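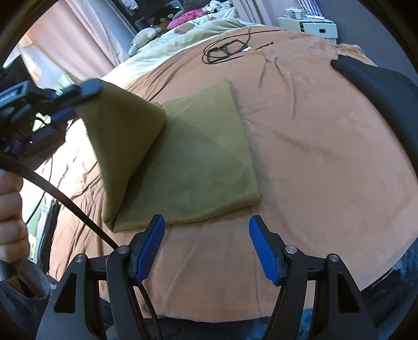
The Folding Record

By Abla Bitar
April 2019

Contributors to the Paisan programme are required to complete 200 folds before their first review. A fold is defined in the handbook as one cloth, begun open and ended square, with both grippers released and withdrawn. Folds interrupted by speech are permitted. Folds interrupted by weeping are not mentioned.

Mrs Flistlow's successor in the Trarthorpe district had read the handbook twice and considered it sound. The equipment had been delivered to her home with a form, which she signed, and a second form confirming the first. She was to work on a soft surface, in ordinary daylight, using cloths of the household. The learning system at Grumside had already been shown tables. It had been shown 1000 folds on tables, all by the same careful man, and it now folded as he did, with a small pause before the last corner. The office wished for other hands.

She began on the bed. By the end of the first week she had submitted 18 folds, and received the following by post:

"Your contributions have been examined. Seven are returned. In each, the contributor lifts the left corner, sets it down, and lifts it again. Please advise whether this is intended."

She replied that it was not intended. Her mother had folded in that manner, the first lift being to shake out crumbs, and she had not known that she did it too. She undertook to correct the fault.

Correction proved slow. With the grippers in her hands she could attend to the pinch and to the line of the edge, but the corner rose a second time of its own accord. She recorded the folds regardless, as the handbook directs, and marked each one with the code for an unnecessary movement. The return envelopes continued until November, when a shorter letter arrived.

"The office withdraws its objection to the second lift. The system has adopted it. Cloths folded in this way are found to lie flatter - the reason has not been established. Contributors in other districts will be asked to do the same. Kindly supply a written description of the movement, not exceeding one page."

She sat down to write it. She described the corner, the height, the turn of the wrist and the setting down. Under the heading "Purpose" she wrote "crumbs", considered the word for some time, and left it in.

The page was accepted without amendment. It is section seven of the current handbook.

Contact the editors | Copyright Abla Bitar. All rights reserved. | Back to top

This site uses cookies to remember your reading preferences. Accept | Manage settings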